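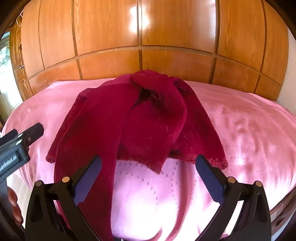
Subject: Re: [dyeing] Acid red bleeding in the rinse

Felicidad Belmonte wrote:
> Second batch of wool flannel, dyed at 2% on weight of fiber with the
> Giltard red. The rinse water was still pink after 5 changes. I held the
> bath at a simmer for 30 minutes and added the vinegar at the start.
> Is this a fixing problem or just excess dye?

Probably a fixing problem. Two percent is not a heavy load for that red, and flannel should take up nearly all of it. Check the bath before you pour it out. If it is still strongly colored, the dye did not exhaust and more rinsing will only strip the surface.

Thirty minutes is short for a milling dye. I hold mine for an hour, counted from when the bath reaches temperature, and let the cloth cool in the pot overnight. Adding all the acid at the start also gives a fast, uneven strike. Put in half, wait until the simmer is steady, then add the rest with the cloth lifted out.

Test the pH too. Flollstead water is hard, and the same measure of vinegar that works in Giston may leave you well above 5. Domański's handbook has a table for this on page 39, though it assumes citric acid.

For the batch you already have, a fresh acid bath with no dye, brought up slowly, should set most of what is loose. Try a swatch first and dry it against white cotton.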